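4. Folding as the last step of the wash

4.1 What we mean by a fold

Most of the laundry literature stops when the drum stops. Water use, spin speed, detergent dose, all well covered. What comes after gets a line or two at best, and usually the line says "garments were then folded." Folded how, on what, by whom, to what size. Not stated. For the Collet sessions we needed something tighter, so this section sets out the working definitions first, then the surface, then the results by garment type.

A fold, in this paper, is one crossing of cloth over cloth along a line the folder intends. Accidental overlaps don't count. A sleeve that flips under on the way down to the table is a wrinkle until somebody puts it right or decides to keep it. Folders did both. We coded the second case as a fold only when the next move built on it.

A finished garment is one the folder has let go of and not come back to. Sounds obvious. It wasn't, in practice — several folders patted a shirt, moved on, and returned to it when the pile was nearly done. Those were re-opened in the coding and given a new finish time. See the notes on re-opening in 4.4.

4.2 Surface and setting

All sessions took place in the Gereo utility rooms, on a wide padded surface with a fabric cover. Early on we tried a bare tabletop. Cotton slid on it, and folders spent their first moves chasing the hem. Cloth on cloth holds. The lower layer stays where it was put, and the upper layer can be drawn over it without dragging the whole garment along. The drawback is that the cover itself can ruck up under a heavy item. Towels did this, T-shirts almost never did.

Folders worked standing. They could turn the garment, walk to another side, or lean across. Nearly all of them leaned. Walking to the far side happened mainly with sheets, which are left out of this section and treated in Section 5.

We didn't clear the surface of other things before a session. Homes don't. Folding surfaces in the earlier household visits were shared with mail, chargers, half a sewing kit, and we wanted the same kind of crowding here. The useful area is then smaller than the table, and folders adapt by working closer to their own edge.

4.3 The T-shirt

The T-shirt is the hard case, despite its reputation. Soft jersey, no crease to follow, a neckline thicker than everything around it, and two sleeves that go their own way. A dress shirt at least has a placket and a collar to line things up against. With a T-shirt the folder has to invent the line each time.

Three routes turned up often enough to name. In the side-in route, each side is brought to the middle with its sleeve laid back over, then the length is halved. In the half-first route the shirt is doubled down its length, sleeve on sleeve, and the sleeves are tucked after. In the pinch route the folder takes hold at two points along one side, crosses the hands, lifts and shakes. Fast when it works. When the second pinch missed the lower layer the shirt had to be laid out again from scratch, and the time saved was gone.

Bremivis participants, who had all done paid laundry work, favored side-in. The Fluken group had no such background and mixed the routes freely, sometimes inside a single pile. We hadn't expected the mixing. In the pilot, folders seemed to settle on one route and stay with it, and our first coding sheet had only one box per person for route. It was redrawn in July, before the main sessions, with one box per garment.

The middle stage matters most. By then the shirt has been brought down to a rough square or a tall rectangle, and whatever slack is left in the cloth is trapped between layers. Smoothing the top does little for it. The slack moves to the nearest open edge, most often toward the neckline, and bunches there. Experienced folders pulled at the corners and left the middle alone. Corner pulls take the slack out of every layer at once, provided the grip goes through all of them.
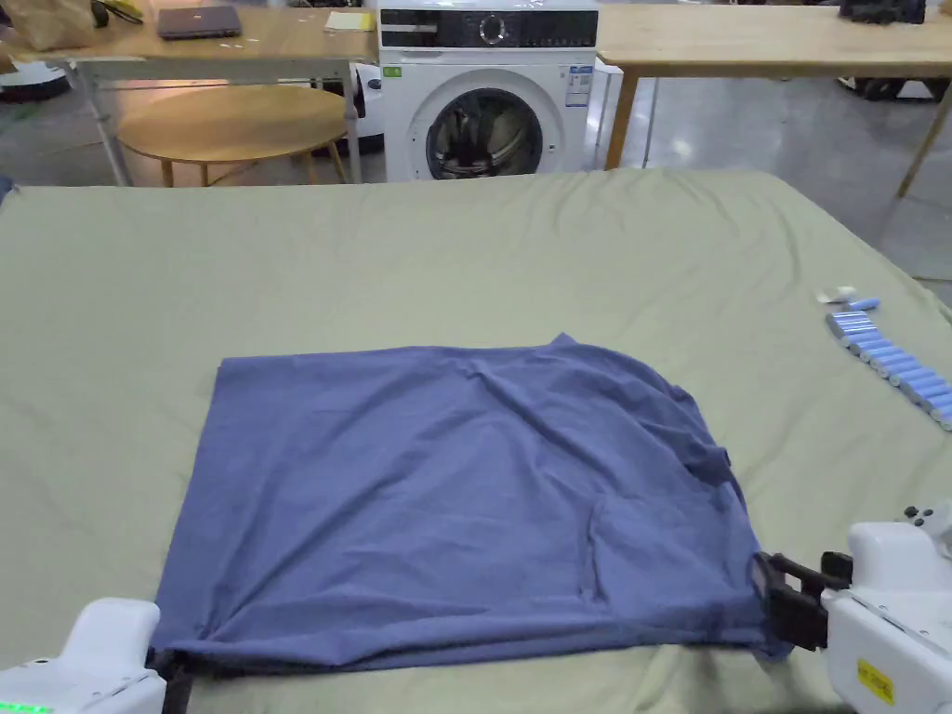
Grip depth is therefore coded on its own. A shallow grip takes the top layer only, a full grip takes the whole stack at that corner. A shallow grip at the hem produced the familiar stepped edge, upper layer pulled out past the lower one. Full grips kept the edges together but sometimes dragged the entire shirt toward the folder, which then had to be nudged back. Neither is an error in our scheme. Both are recorded as they happen and left for the reader to weigh.

Figure 3. T-shirt at the middle stage, brought down to a roughly square shape, with the lower right corner gripped. Loose wrinkles remain across the cloth and the top edge is gathered toward the upper right. Fabric-covered surface as in 4.2.

Final size varied more than we liked. We gave no template and no target, only the request to fold "as you would for a drawer." Folders with deep drawers at home made thick, small packets. Folders who stack on open shelves made wide flat ones. Within one person's pile the sizes agreed well; between people they did not, and pooling them would of hidden that. Sizes are reported per folder throughout.

4.4 Re-opening

Roussel raised the matter of re-opened garments in an internal review, and the point stands. If a shirt is unfolded and done again, are its early folds work or waste? We count them as work. The folder learned where the slack was sitting, and the second attempt was nearly always shorter then the first. Colored shirts were re-opened more than white ones in the Fluken group. We have no explanation for this and the difference may come down to which shirts were in the basket. Fabric weight was not balanced across colors — a fault in the design, to be fixed in the next round.

Socks and underwear were never re-opened. Jeans once, for a forgotten item in a pocket.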